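Section 7. Door, seal and drum: cleaning and inspection

This section applies to Fevar front-loading washing machines supplied with the Dellard drum unit. Installation and levelling are dealt with in Section 2. The filter and drain hose are dealt with in Section 8.

Read the safety notes at the front of the manual before starting. The work below needs no tools. You will need a soft cloth, a second dry cloth, warm water, a little washing-up liquid and a torch.

CAUTION – Do not force the door. The lock stays engaged for up to 2 minutes after the end of a programme. If the door does not release, refer to the fault table in Section 9.

CAUTION – Small children and pets can climb into an open drum. Look inside before closing the door, every time.

7.1 Preparing the machine

1. Let the programme finish and wait for the lock to release.
2. Turn the programme dial to Off and unplug the machine at the wall.
3. Open the door fully, until the hinge reaches its stop. Do not lean on the door or hang wet washing over it.
4. Remove all laundry. Turn the drum by hand through one full turn and check behind the lifters for socks and other small items.

Note: After a hot wash the glass can stay hot for some time. Let it cool before touching it.

7.2 Cleaning the door seal

1. Pull back the lip of the rubber seal with one finger, starting at the top.
2. Work round the full ring. Take out any coins, hair grips, threads, cord or fluff caught in the fold.
3. Wipe the fold with a damp cloth and a little washing-up liquid. Pay most attention to the lowest part, where water collects.
4. Wipe again with clean water, then dry.
5. Check the seal for cuts, hard patches or black spots that do not wipe off. A cut seal must be replaced before the machine is used again. Order the Pascual replacement seal from your dealer and have it fitted by an approved engineer.

Do not use bleach, scouring powder or a knife on the seal. Do not grease it.

7.3 Cleaning the door glass

1. Wipe the inner face of the glass bowl, the side that faces the drum, with a damp cloth.
2. Clean the outer edge of the bowl where it meets the seal. Lint or a stray thread left here can let water past during the wash.
3. Dry with the second cloth.
4. Check the glass for chips and cracks. If any are found, do not run the machine.

The screws in the door frame are not to be loosened for cleaning.

7.4 Checking the hinge and latch

1. Move the door slowly through its full travel. It should swing freely and should not drop when released.
2. Look at the hinge bracket where it is fixed to the front panel. If it has worked loose, contact the service desk. Do not tighten it yourself – the bracket also sets the height of the door.
3. Look into the latch slot with the torch. Remove fluff with a dry cloth only. Do not spray cleaner or water into the slot.

Leave all warning and identification labels in place. The service desk will ask for the details printed on them. Wipe round labels with a cloth that is barely damp.

7.5 Cleaning the drum

1. Shine the torch round the inner wall and look for pins or bra wires standing up through the holes. Remove them by hand if they come out easily. If they do not, stop and call an engineer.
2. Wipe off rust marks left by metal objects with a cleaner suitable for stainless steel. Do not use wire wool.
3. Close the door, plug in the machine and run the Drum Clean programme with the drum empty. It takes 110 minutes at 80 °C.
4. When the programme has ended, open the door and dry the seal as in 7.2, step 4.

Note: Leave the door ajar between washes so that the drum can air.

If a part is damaged, contact Kadcombe Service and quote the model and serial numbers.

Text revised 3/30/23
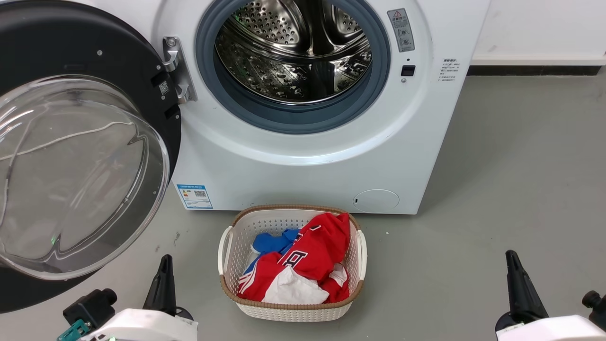
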